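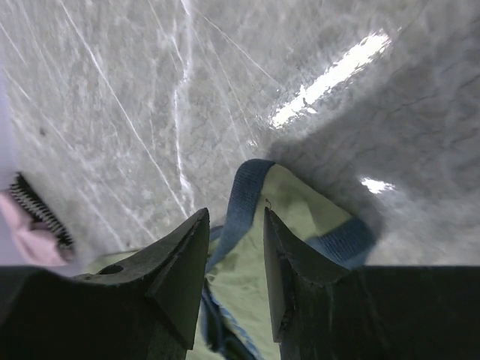 Azadeh Najafi objected after the last session that break-even analysis is the one tool in the course her managers use every week, and she wanted to know why I spend so long knocking it. Fair enough. I don't want you to stop using it. I want you to stop believing it past the point where it was ever meant to work.

Week 6 notes: Break-even and contribution margin

The definition first, as it will be needed for the problem set. Contribution per unit is selling price minus variable cost per unit. Break-even volume is total fixed costs divided by contribution per unit. If a firm sells exactly that many, it makes no profit and no loss.

Worked case: Grellgate

Grellgate makes one model of desk lamp. The price is $40 and the variable cost per lamp is $28, so contribution is $12. Fixed costs for the month are $20,736. Divide, and break-even comes out at 1,728 lamps.

The firm's plan for April shows sales of 1,994 lamps. The margin of safety is the gap between planned sales and break-even, 266 lamps, or a little over 13 percent of the plan. Profit at planned volume is 266 times $12, which gives $3,192.

The textbook stops there and says management can now make an informed decision. I'd like to know what they have been informed of.

Where the numbers come from

Look at the $28. Someone decided which costs were variable. Materials, yes. Packing, mostly. Assembly wages went in as variable, and that assumes Grellgate can send people home without pay the moment orders slow down. Most firms can't, or won't, and some shouldn't. Move $3 of wages per lamp out of the variable column and into fixed costs and contribution rises to $15, but fixed costs rise as well, and the break-even point moves. The factory hasn't changed at all. Only the spreadsheet has.

Try this before Wednesday. Take the $3 at the planned volume of 1,994 lamps, add it to fixed costs, and work out the new break-even. You should get a figure above 1,780. Then explain, in two or three sentences, which answer you would show a bank and whether your choice bothers you.

Now the $40. The straight revenue line on the chart says the firm can sell one more lamp, and one more after that, at the same price forever. Ask anyone in sales. The last few hundred units usually go out at a discount, or to a customer who pays late. If Grellgate has to drop the price to $38 on all its sales, contribution falls to $10 and break-even jumps to 2,074 (rounding up, as you can't sell part of a lamp). The April plan is now a loss. A five percent price cut did that.

More than one product

Sevov sells three products and reports a single break-even figure. To get one, you have to assume a fixed sales mix and use a weighted average contribution. I have yet to see a company hold its mix steady for a whole year. When the mix drifts toward the low-margin item, total units can go up while profit goes down, and the single figure will tell you everything is fine.

Abbas Ansari asked whether software fixes this. It recalculates faster — that's all. The assumption about mix is still typed in by a person, often the same person whose bonus depends on the result.

What I will accept in assignments

State your relevant range. A claim such as "costs behave this way between 1,000 units and 2,500 units" is one I can check. A chart running from zero to infinity isn't.

Show at least one alternative classification of a cost you found hard to place. If you found none of them hard to place, look again.

Don't write "break-even analysis proves." It doesn't prove anything about next month. It's arithmetic done on guesses — useful arithmetic, when the guesses are written down where others can argue with them.

Reading: the Helorer case, first half only. Skip the appendix on learning curves, we come back to it in week 9. Sheena Cowie has the corrected version of table 2, where the depreciation line was entered twice. Use hers, and bring a calculator.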